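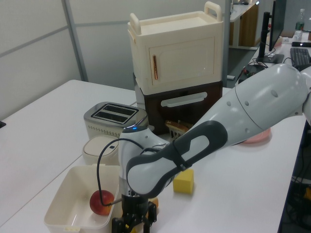

Plestham library adds play kitchen sets to lending shelves

Families with a Plestham library card can now borrow a play kitchen by the bin. The Wimo toy collection, which has lent puzzles, blocks and ride-on toys from the children's floor of the library for the past four years, added 18 kitchen sets in January and opened them to all cardholders.

Each set comes in an open plastic storage bin and holds toy food, a few dishes and one small appliance, usually a rice cooker or a toaster. Larger pieces, including the stacking cabinets, are borrowed separately because they don't fit in the bins. A set goes out for three weeks and can be renewed once if no other family has asked for it.

"Kitchen things were the most asked-for item we didn't have," said Joanne Garside, who runs the children's floor. "Parents would see the play corner at story time and want to know if they could take it home. We had to keep telling them no."

The play corner itself stays where it is, next to the picture books. Garside said the loan sets were bought separately and that nothing was taken out of the corner to fill them.

The library bought the first sets with a grant from the Gomano Fund, which pays for early childhood projects in the county. The rest came through a donation drive held over the fall at the library and at Huamán Hardware on Mill Street, where a drop box stood by the registers. The drive brought in 491 items. The library kept 400 of them after sorting and washing.

The others were set aside for several reasons, Garside said. A number had battery doors that no longer closed. Some were too small for the under-threes who use the collection most, and a few pots were simply too dented to stack. Usable pieces the library couldn't place went to the preschool at the community center.

Darren Pearce, who owns the hardware store, said customers kept asking about the drop box well into December, after it had been taken away.

"I had one lady bring a whole bag of play vegetables back out to her car because she'd missed it," he said. "I told her to just give them to me and I'd walk them over."

What is in a set

No two bins are packed exactly alike. The library began with a standard list but dropped it when it became clear the donations would not divide evenly. A tag tied to each bin now lists what is inside, and borrowers check the contents against the tag when they pick up and again when they return.

Most sets include fruit and bread, plates in one or two colors, and a rack. Several also have foam blocks. Those are there at the request of Ruth Yeoman, who teaches the toddler class at the community center and helped put the sets together.

Yeoman said young children don't need every piece of play food to look like food. In her class, a yellow block has been cheese, butter, cake and a bar of soap, sometimes in the same morning.

"If everything in the bin is one exact thing, they sort it and they're finished," she said. "Put in something plain and they have to decide what it is. Then they have to tell the other child what it is, and that's where you get the talking."

She also asked for fewer pieces in each bin. Her first trial set, which she took to class before the loans began, had more than twice as many items as the ones now on the shelves. The children emptied it onto the rug and walked away. When she brought back the same bin with 11 pieces, they stayed with it through free play and into snack time.

Parents are welcome to put things of their own with a set at home, Yeoman said, and measuring cups, wooden spoons and clean yogurt tubs all work well. She asks only that they come out again before the bin goes back. The library already has a shelf of measuring cups it can't match to a family.

Care and cleaning

Returned sets go to a back room for cleaning before they are lent again. Hard plastic pieces are washed in warm soapy water and dried on racks overnight. Cabinets and appliances are wiped down by hand. Foam pieces are wiped too, and are replaced when they start to crumble or show bite marks.

Families don't have to wash a set before returning it, but food and sand should be brushed out. Garside said sets should not go in a dishwasher. One plate from the trial period came back curved like a taco shell, and the library now prints the no-dishwasher rule on the tag.

Clive Gosling, who handles repairs for the Wimo collection, went over the cabinets before they were put on the shelves. He tightened handles, checked doors for pinch points and took out anything with a loose magnet. He plans to look at each cabinet again after every fifth loan.

"Handles take the beating," Gosling said. "Kids don't open a door by the handle, they hang on it."

Gosling is also looking for spare door panels and hinges, and will take broken play kitchens for parts if the owner calls first. He doesn't want whole units left at the book return. Two were left there in the fall, one of them in the rain.

There is no fee for a missing piece unless most of a set is lost. Borrowers are asked to mark the tag so the list can be corrected. Pieces that turn up later can be dropped in the blue basket at the children's desk at any time, without a name.

Early borrowers

Yevhen Stelmakh was among the first to take a set home. He has a daughter who is two and a son who is five, and he said he picked the bin with the rice cooker because the family has one on the counter.

"She wants to do what I'm doing when I cook," he said. "Before, she'd pull at my leg. Now she puts her apple in her cooker and closes the lid and waits. It's a long wait. She checks on it."

His son was less interested at first, Stelmakh said, and then opened a restaurant under the dining table with a written menu. Everything on the menu was toast. The family renewed the set and has asked for one of the cabinets next.

Stelmakh said the size of the bin was a help. The family lives in a two-bedroom apartment, and the whole set slides under the couch at night with the pieces in it. They had looked at buying a play kitchen, but there was no wall to put one against.

Garside said she has heard the same from other apartment families, and that it was one reason the cabinets were kept out of the basic loan. A stacked cabinet needs floor space or a sturdy low table, and it should be placed where a child can't pull it over from above. A card with setup directions goes home with each one.

How to borrow

Sets can be reserved at the children's desk, by phone or through the library's online catalog, where they are listed under Wimo with a note of the main appliance in each. A household may have one kitchen set and one cabinet at a time, along with the usual limit of three other toys. Grandparents and home day care providers may borrow on their own cards.

Pickup is at the children's desk from 10 a.m. until 5 p.m. Returns should be made at the desk as well, during the same hours. Bins don't fit the book return and should not be left outside the doors.

The sets are meant for children from 18 months to six years. Garside suggested that families with a baby in the house ask at the desk before choosing, as some bins have smaller food pieces than others.

More sets may be added in the summer if there is room on the shelves. For now the library is not taking general toy donations, but it does need play plates and bowls, which came in low during the drive. Clean ones can be left at the children's desk. Huamán Hardware has agreed to put its box back out by the registers through the end of spring, for dishes only.

Yeoman will bring one of the sets to the toddler story hour next month and stay afterward to talk with parents about play at home. The story hour starts at 10:30 a.m. on the children's floor. It is free, and no sign-up is needed.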